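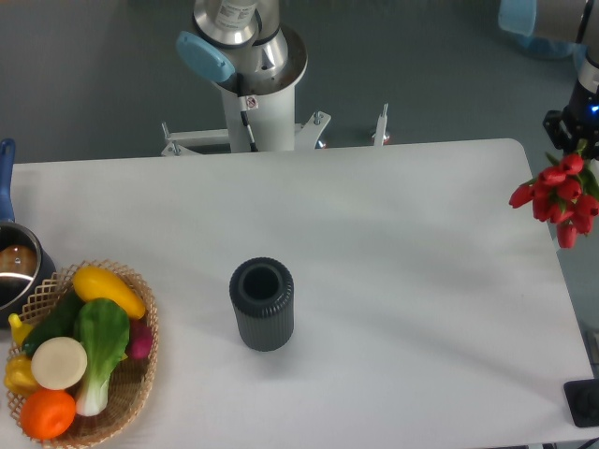 How long should sourdough starter sit before you bake with it? In our kitchen at Iscombe, four to six hours after feeding gave the tallest loaves.

Figure 2. The table at Iscombe.

3.1 Feeding and timing

I fed every jar 50 g of flour and 50 g of water at 7 in the morning (Thịnh Lã did my January shifts, bless him!) and we baked from a 500 g dough each time. The flavour was harder to pin down. Bình Phan liked the sour overnight loaves best, I found them a bit much, and our tasters split down the middle. Loaf height was much kinder to us – the early jars gave flat, gummy bread, and I ate a lot of it as toast. Rye starters ran faster, so I've put them in their own section.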